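I talk to myself. Out loud, in full sentences, mostly in the kitchen and sometimes in the cereal aisle at Trullby. I've done it for 20 years and only lately wondered if I should stop.

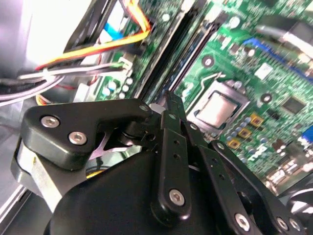
## What I tried

In July I kept a tally on an index card. The first day came to 70, which surprised me. Most were instructions, like "keys, then bag." A few were arguments I had already lost at work.

I tried staying quiet for a day. I forgot my lunch and got off the bus at Nukstead, one stop early.

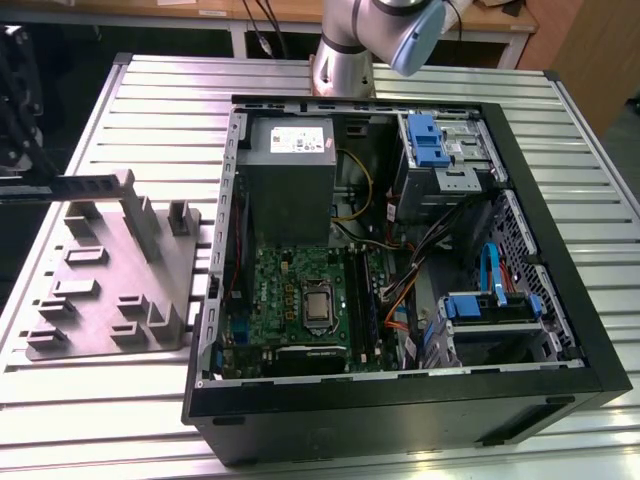 A reader wrote in after my last post to say that she does the same thing, but only in the car, and that her kids now do it too. She doesn't plan on fixing it.

## Where I am now

Quiet days made me slower and a bit grumpy. I'm down to 50 or so lines on the card anyway, mostly from lowering my voice in stores.

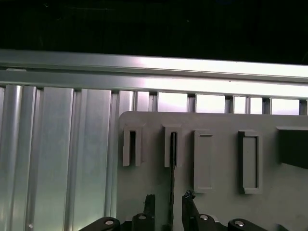 Does it bother other people? Less than I expected. One man at Trullby answered me once, and he was right about the rice.

I still have the card on the fridge.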